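**osk_frandsen**
Finally fitted the Drurkumard lock on the back gate and I love it! Two evenings' work, and I can check it's shut from bed. Anyone paired one with a Tilahun alarm?

**manzano68**
Yes, works a treat. Set the siren delay first though, mine went off at 68 seconds and woke the whole terrace.

**Romport_Rita**
Can't agree on smart locks for gates. Damp got into mine by October. A decent bolt and a floodlight cost me less than 200 quid!

**osk_frandsen**
Fair, but mine's under the porch roof. Floodlight's next on the list :)

**manzano68**
Get the Nundia one, it's brilliant. Lit up the lane and scared the fox!

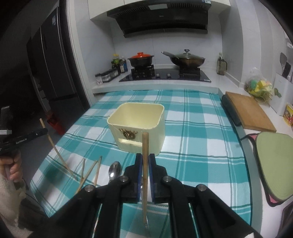

Romport Neighbourhood Watch, Home Security Group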